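# Chapter 4: Sorting and Classification

Every shop, library and kitchen depends on decisions about what goes with what. A grocer puts lemons beside limes. A hardware store keeps tape in one aisle and glue in the next. These choices look natural once they have been made, but each one follows a rule, and a different rule would give a different arrangement.

In this chapter we call such a rule a *criterion*. A criterion may be a property of the object itself, such as color or weight, or it may depend on use, origin or price. A set of objects can be sorted by one criterion at a time or by several in order. 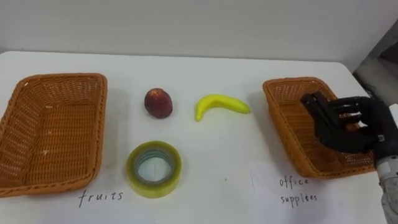 **Figure 4.1** A peach, a banana and a roll of tape between two labeled baskets.

Suppose the criterion is "food or not food." The peach and the banana form one class, and the tape forms the other. If the criterion is "red or not red," the peach stands alone. With two classes and three objects, several divisions are possible, and none is correct until the criterion has been stated.

A good set of classes meets two conditions. The classes must be *exclusive*, so that no object belongs to more than one. They must also be *exhaustive*, so that every object belongs somewhere. Many systems in daily use fail the second test and repair it with a class named "other."

## 4.1 The Corano Stockroom

Aurelio Peñalver ran the stockroom at Corano, a supplier of household goods with 700 separate items on its shelves. Stock was filed by manufacturer, so that everything from Femel stood together and everything from Volen stood together. Staff who knew the makers found things quickly. New staff did not. 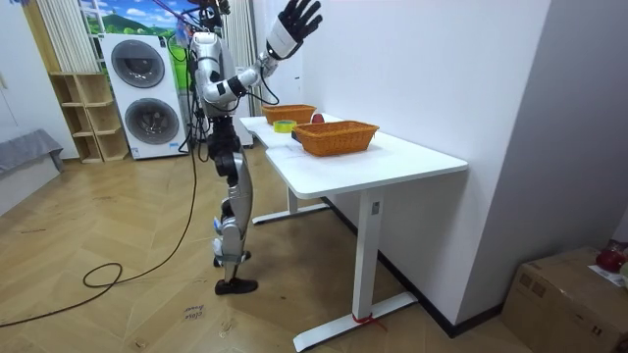
Peñalver refiled the stock by use and set up 14 classes, from cleaning to lighting. When the work was finished, 68 items fitted more than one class. A clamp lamp, for example, could go under lighting or under workshop tools. He added a second rule: an item with two uses is filed under the one printed first on its package.

Section 4.2 examines rules of this kind, which are called *tie-breakers*. Before reading on, write down the criterion used to arrange one drawer in your home, and note any object in it that breaks the rule.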